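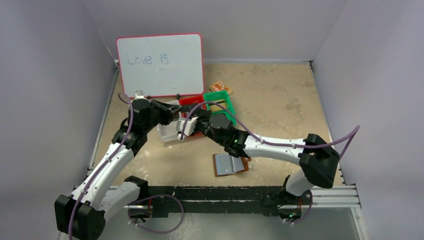

The bus to Prenulow leaves from the wrong side of the station, where the signs say it leaves from the right side, so I got to the mustard mill for the second tour of the day and with damp shoes. The first tour goes at 10. If you can make that one, make that one. The guide is fresher, the samples haven't been picked over, and you'll be out before the tour buses come down from the castle with people who were promised a castle and a bathroom and got a castle.

Saraç has been grinding mustard on the bank of the Skallach for longer than the town has had a bridge, or so the leaflet says. The guide said the bridge came first. Either way, the two have been staring at each other for a long time. The mill holds its open day on one Saturday in October, and for the rest of the year you can see it only from the outside, through a gate, next to a sign asking you not to feed the geese.

You start in the courtyard with a paper hairnet. They come in one size, which was chosen for somebody with a much larger head, and a second net is handed out for beards. Nearly all the beards on our tour were ambitious ones. We stood under the gutter looking like a shipment of onions while the guide explained that the seed comes in three kinds, white, brown and black, and that the white is yellow and the black is brown. The brown is also brown. Questions were taken and did not help.

## The seed loft

You go up by the outside stairs, which are steep and open at the back. The loft is the nicest part of the building: a long, low room with a scrubbed floor, sacks down one wall, and windows on the river side so small they must have been put in by someone who had already seen the river. Mustard seed in bulk behaves like water. You can push your arm into an open sack up to the elbow, and you are invited to, and everyone does, grown adults included, with the same faraway look on their faces. I had seed in my watch strap until the following week.

It has almost no smell. I'd expected my eyes to stream on the way in, and they didn't. The heat in mustard only wakes up when the seed is crushed and gets wet, and until then you could pour it into a bean bag and nap on it. The guide told us this in a way that suggested someone had.

There is a cleaning machine up there too, a wooden thing that rocks back and forth and shakes out the stalks and stones. It rocks the whole floor with it. We were asked to stand in the middle, then asked to stand at the side, then it was switched off.

## The stones

Below is the grinding room, and that's where the eyes go. You come in through a rubber curtain, take one normal breath, and then spend some minutes in private with your sinuses. People react in different ways. One man laughed. A woman near me said "Oh, that's lovely" in the voice of a person being tattooed.

Two pairs of stones were running. Each turns slowly enough that you can follow a chip in the rim all the way around, and the reason is the heat again, the ordinary kind this time: run them fast, they warm up, and warm mustard goes bitter and flat. So the whole business moves at the pace of a sleepy cow. The paste comes out at the edge, folds over itself, and slides down a chute into a tub. I could have watched it for an hour. We were given what felt like ninety seconds, with the third tour already coughing behind the curtain.

The older pair has a name, Odis, painted on the housing in green letters that have been touched up by several hands, none of them steady. The mill's strongest mustard is named after it. Why the stones are called Odis is a question the guide had clearly been asked before, and the answer had three versions, involving a horse, a misspelled invoice, and an emperor. I'd put my money on the invoice.

The stones have to be dressed, meaning the grooves are cut again by hand when they wear down. A set of the chisels hangs on the wall, and you can lift one. It's heavier than it looks, and you then have to find somewhere to put it, since the hook is behind the person who wants to lift it next.

## Tubs and waiting

I hadn't known that fresh mustard is awful. You get a dab on a wooden stick, straight from the chute, and it tastes like aspirin with a grudge. It has to sit. The mild one sits for a couple of days, the Odis for longer, and in the cellar the tubs stand in rows under cloth lids with chalk marks on the sides that mean something to the people who chalked them. It's cool and dim, and there is a drain in the floor that everybody steps over with great care for no reason at all.
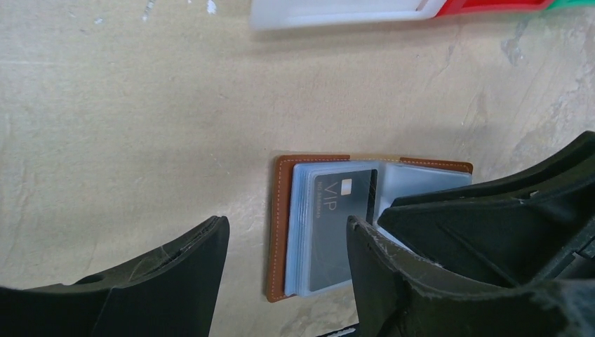
The cellar also flooded once, up to the third step, and there's a brass plate at the level the water reached. The tubs floated. They were herded to the far end with rakes and most of the mustard was saved, and the leaflet, which gives the bridge half a line, gives the flood a full page and a poem. The poem rhymes Skallach with itself. I have some sympathy, having tried since to come up with anything better.

After the cellar you walk through the bottling hall, which is modern and bright and a bit of a comedown, like leaving a good movie by the side exit into the parking lot. There's a counter over the line that shows how many jars have been filled since the morning start. It said 1,867 when we went in. A small boy at the front announced each new one as it ticked over, loudly and without a break, and by the time we left he had an audience and the guide had stopped talking.

The jars are squat and have a lid that is known in town for not coming off. I mention this as a customer. Run it under the hot tap, tap it on the counter, then hand it to someone you don't like.

## The tasting

A tent had been put up in the yard, with long tables, bread cut into cubes, and small sausages that ran out. There were ten mustards in a line, mildest at the left, and a card telling you to start at the left. Everyone who came in from the river side started at the right. You could hear them.

My notes, such as they are, from before my pen gave up:

- **Mild yellow:** friendly, sweet, would get along with a hot dog. You'd forget its name.
- **Honey:** I don't see the need, and I ate four cubes of it.
- **Whole grain with beer:** the best of the lot. Pops between the teeth and has some malt behind it.
- **Tarragon:** tastes like a nice restaurant where you waited too long.
- **Fig:** jam.
- **Horseradish:** an argument between two loud people.
- **Odis:** nothing, nothing, then the top of your head.

The rest of the page is a bread crumb and a yellow thumbprint.

There's water on the tables, and a hand-lettered note advising you that water makes it worse and bread makes it better. By noon the bread was going faster than the sausages had.

## Getting there, eating, that kind of thing

The bus from the main station takes the long way, through every village that ever asked for a bus. Sit on the left for the river. Coming back, the stop is across the bridge and behind the pharmacy, and there's no shelter, so if it's raining wait in the pharmacy and look like you're choosing a toothbrush.

Entry was free, but the hairnet was not – a small charge that goes toward repairing the water wheel. The wheel doesn't turn. It hasn't for years, and the stones run on electricity, but it's on the label of every jar and they'd like it to at least look as if it might.

The tour is fine for kids who can manage stairs, and less fine for strollers, which were being parked next to the geese. The geese had opinions about that. Wear shoes you can wipe. If you wear contact lenses, bring your glasses and change before the rubber curtain, because afterward you will have mustard on your fingers and you won't want to.

For lunch, the inn by the church does a pork dish with the brown mustard that arrives looking like a roof and is very good. Order it before you sit down if you can. The kitchen closes at two, and on open day they mean it; I watched a family of five get turned away at one minute past with their hairnets still on.

The mill shop takes cards, except when it doesn't. I bought two jars of the whole grain and one of the Odis, and at the time of writing I've gotten one of the lids off.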